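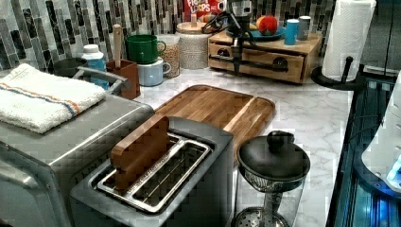 Pendari is a small cooking school for people who never learned to cook at home and would like to start now. We teach grown-ups of every age, most of them true beginners, and we love it! Our first class opens with breakfast, and we give it the whole evening. Butter, eggs, fruit, and a plain two-slot toaster will take you a long way, and even the wooden slice of bread standing in the left slot looks like a fair place to begin. From there we move on to soup, then rice, then a roast, and by the end of the course you're feeding your friends.

Our name came off an old recipe card that Jad Abou Jaoude, who started the school, found tucked inside a secondhand cookbook. He never did learn who or what Pendari was (if you know, please write to us). The recipe was for lentils with onions, and we still teach it in week two, with more lemon than the card asks for.

How we teach

Classes are small and run for 7 weeks. You cook at every session and you eat what you cook, sitting down, with everyone else. We don't grade anything. Our teachers come from all sorts of kitchens, from school cafeterias to wedding catering, and they disagree cheerfully about salt, about garlic presses, and about whether you should rinse rice.

Knife work gets a lot of time with us. Most new students are a little afraid of the knife, or else not nearly afraid enough, so we go slowly: onions first, then carrots, then herbs, then a whole squash.

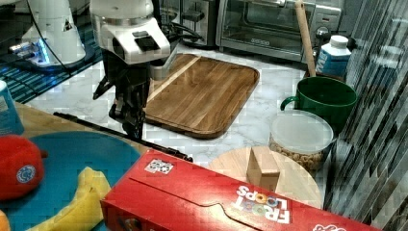
By the fourth week people are chopping and chatting at the same time, and the room gets loud in the best way. That's also the week we hand out the pantry list, which has grown to two pages and includes three kinds of vinegar. You don't need to buy all of it. Start with the one you'd put on fries.

Where we are

Our home is Plirnmont, up the stairs from the Vukčević bakery, so evening students get the smell of tomorrow's rye along with their lesson. The bakery sells us flour at a kind price and lets our bread class visit the ovens at 4 a.m. every January. It's dark, it's freezing outside, and there's always a waiting list!

We also run Inora, our free lunch course for people moving into their first apartment. It covers shopping for one, freezing leftovers, and cooking with a single pan. So far 936 people have finished it, and plenty of them come back for the evening course.
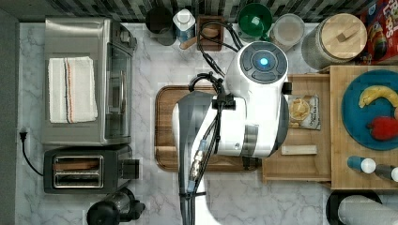 2 min read

What to bring

An apron, closed shoes, and a container with a lid. We supply the knives and the food. Tell us about allergies when you sign up and we'll plan the menu with you in mind. Our lending shelf holds some 600 cookbooks, and students may borrow any of them for as long as a course lasts (splatters are fine, we like to see which pages get used).

New courses go up on the schedule page as soon as the dates are settled. If you'd like to meet us first, come up the stairs during any open kitchen, have a bowl of lentils, and ask whatever you like.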